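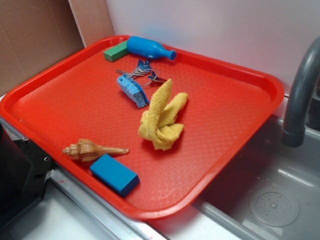

Red tray on the counter beside the sink.

Questions and answers about the Saliba ward referendum

Last updated: September 2, 2026

What is the referendum about?
The voters of Saliba decide if the town keeps its council elected at large, or if it is divided into nine wards with one council member each. At the moment every voter chooses all members from one long list. Under the proposal you would vote only for the seat of your own ward.

Who asked for it?
The question comes from a citizen petition. The petitioners needed 1,910 valid signatures from registered voters. They handed in 2,934, and the town clerk accepted enough of them in April. The council did not have the right to change the wording after this.

Who writes this page?
We are Clatance, a small group of residents who follow the elections in Saliba and in the neighboring town of Vorkholm. We do not campaign for yes or for no. Some of us will vote one way and some the other way. We have no money from either campaign.

Can I vote if I live in Vorkholm but own a house in Saliba?
No. Only your registered home address counts. Paying property tax in Saliba does not give you a vote there.

I signed the petition. Must I vote yes?
No. A signature only says that you want the question on the ballot. Your vote is secret and you can decide as you like.

What does a yes vote mean exactly?
The council must adopt a ward map before the next regular council election. The present members stay in office until their terms end. No seat becomes empty on the day after the vote.

And a no vote?
Everything stays as it is. The same question cannot be put on the ballot again by petition for two years, but the council itself may bring it back earlier.

Is there already a map?
There is no official map. The yes campaign has published a sketch, and many people have taken it for the real thing — it is only their suggestion. If the result is yes, a draft map must be shown to the public and there must be two hearings where residents can object.

Will the wards be of equal size?
They must be close to equal in population. The petition text allows a difference of up to 230 residents between the largest and the smallest ward. It says nothing about keeping neighborhoods together. This was criticized by people in the Festlow district, which could be split between two wards.

Does a council member have to live in the ward?
Yes, on the day of nomination and during the whole term. A member who moves to another ward loses the seat, and a special election is held for that ward only.

How is the mayor elected?
By the whole town, as today. The referendum does not touch this office.

Will it cost more?
We cannot give you a serious number. The clerk would have to print different ballots for each ward, and drawing the map needs outside help. The two campaigns have both published estimates, but they do not show how they calculated them, so we do not repeat them here.

Where do I find my polling place?
It is printed on the card that the clerk sends by mail. If your card has not arrived one week before the vote, please call the town hall. The Festlow polling place has moved from the school to the library, and older cards still show the school.

Can I vote by mail?
Yes, you can ask for a mail ballot without giving a reason. It must be received before the polls close. A postmark of the same day is not enough.

I found a mistake on this page. What should I do?
Please write to us with the contact form. If possible, tell us which answer you mean and where we can check it. We correct errors in the text and change the date at the top.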